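September 11, 2019. Sink wiping, hand-guided demos, Asesbridge bench

Second week on the vanity sink. We now have 18 demos for the wipe, and I still don't believe the policy is learning what we say it is. Replay looks fine when the basin is the one we taught on. Shift the start pose a little and the arm goes back to the taught path, stains or no stains.

Everyone likes the count from the June runs at Oakley (529 teleop episodes). I went through the log again this morning. Most of them start high on the left wall and finish near the drain. That is one demo many times over, as far as I'm concerned. 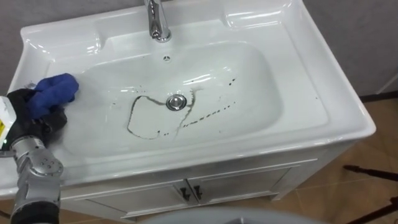

Blue cloth on the upper left wall of the basin. Stains are lower center and right.

Four things I'd want before anyone writes "generalizes" in the Kodov report:
- start poses on the right side too
- at least 2 people guiding, with different habits
- stain layout changed between demos, and written down
- a clean basin thrown in, to see if it wipes anyway

Contact force is the other sore point. When I guide by hand I push harder on the curve without noticing, and the recording keeps position only. Teleop is worse, nearly no feel at all. Jastolow claims their controller fixes this. Would like to see the raw traces first.

Next: redo the right side, slow, same cloth.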